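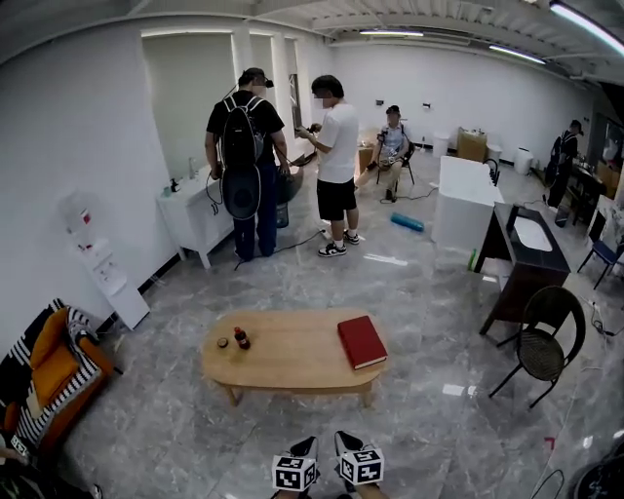

1. Status at the end of July

Zotivura handheld gripper build, shared workshop at Greenwood
Progress report to Maureen Catterall, equipment fund
Reporting period: second quarter of the grant

The build is on schedule for the hardware and behind schedule for the software. Two pairs of handheld grippers are finished and in daily use. The worn recording kit (backpack, headset, cable) has moved from bench tests to sessions on the main floor. The arm that will eventually replay the recorded motions is assembled to the second joint and has not been powered beyond that point.

Spending is within the approved budget. One change to the parts list is requested in section 6.

2. Handheld grippers

Both grippers in a pair are black, and each carries a white cube printed with square black markers. The cube is the only part of the gripper that the tracking software looks for, so most of the work this quarter went into how it is made and mounted.

The first batch of cubes was printed in two halves and glued. The seam fell across a marker face and the face was not flat. The second batch is printed in one piece with the opening at the bottom, and the markers are applied as matte labels. Flatness is now good enough that the pose no longer jumps when the cube turns from one face to the next.

Cube mounts have been redesigned twice. The current version uses two screws and a locating pin. It can be removed and refitted without repeating the full calibration, only the short check. The older single-screw mounts have been taken out of use.

The finger linkage is unchanged since the last report. The return spring on the second pair is stiffer than on the first, and users notice this after a long session. Softer springs are on order from Fluder.

3. Worn recording kit

The backpack carries the computer and battery. In the current setup a cable still runs from the pack to the floor. Removing that cable is the main hardware task for next quarter.

Options considered:

Larger battery in the pack. Adds weight high on the back. Tested with a dummy load and rejected.

Wireless link to a base station. Works at short range. Drops frames when two kits are running at once. Still under test.

Local storage in the pack, copied off at the end of each session. Simplest of the three. Needs a bigger drive and a status light the second person can see. This is the preferred option.

Loose cables on the tile floor remain a trip hazard. Flat cable covers have been bought for the fixed runs along the wall. They do not help with the runs that move with the wearer, and for those we keep the rule that a second person stays with anyone wearing a tethered pack.

4. Recording sessions

In the period we logged 394 recordings. Of these, 122 were discarded. The causes, in order of frequency, were marker loss when one gripper passed behind the other, clock drift between the two hands, and operator error such as starting the motion before the start tone.

Tasks are kept simple and use ordinary objects on a low table: a small capped bottle, a closed hardcover book, and similar things that can be picked up, turned and put down. The light-wood oval coffee table has become the standard work surface. Its height suits a seated or kneeling operator, and its rounded edge gives fewer false corners to the tracker than the square bench did.

The target for each task is 50 usable recordings. Three tasks have reached it: moving the bottle, sliding the book to the table edge, and lifting the book with both grippers. Unscrewing the cap has not. The fingertips slip on small caps, and a softer pad material will be tried before more time is spent on that task.

Lighting is a known problem. The glossy floor reflects the ceiling lights, and at some head angles the reflections wash out the lower part of the view. Keeping the blinds closed has helped in the afternoon. Turning off the nearest ceiling light helped more, but the other workshop members need it. A rug under the table is the likely answer.

5. Software

The synchronization tool, Dralora, was rewritten in the first half of the period. It now reads both gripper streams and the head stream from one clock and writes a single file per recording. Drift has been acceptable since the rewrite, and most of the drift losses counted above come from before it.

Still open:

Automatic rejection of recordings with long marker gaps. At present a person reviews each one on Monday, which takes most of the morning.

Recovery after a crash in mid-session. The last recording is lost and the headset must be restarted by hand.

Finger opening is recorded as a raw value with no zero. Each gripper has to be closed fully at the start of a session to set it.

Conversion of the recorded paths to arm motion. Work has started on the wrist only. This is the item that is behind schedule. The delay is five weeks and was caused by the rewrite described above.

6. Requested change to the parts list

The approved list includes a second head mount at the full price of the first. We ask to drop it and use the money for two storage drives, one set of finger pads and the rug. The second kit can run with the spare mount from the bench tests. The total does not change.

We also ask to carry 100 dollars of unspent cable money into next quarter for the remaining floor covers.

7. Use of the shared space

The main floor is shared with other members, and recording is limited to the hours agreed at the start of the grant. There have been no injuries. One tethered pack was pulled off a bench when its cable was caught by a chair; the case cracked and has been reprinted. Chairs are now moved to the partition side before a session starts.

Storage is short. The low cabinet along the wall is full, and finished parts are being kept in cardboard boxes. A lockable shelf has been requested from the workshop and is not charged to the grant.

8. Plan for next quarter

Local storage fitted to both packs and the floor tether removed.

Softer springs fitted to the second pair of grippers.

Finger pad trial, then a decision on whether the cap task stays in the set.

Arm assembled to the wrist and powered at low speed inside the guard.

First replay of the bottle task on the arm, without an object in the gripper.

The guard has to be inspected by the workshop before the arm is powered. The inspection has been requested and a slot has not yet been confirmed. If it slips past the first month of the quarter, the replay test moves to the following report.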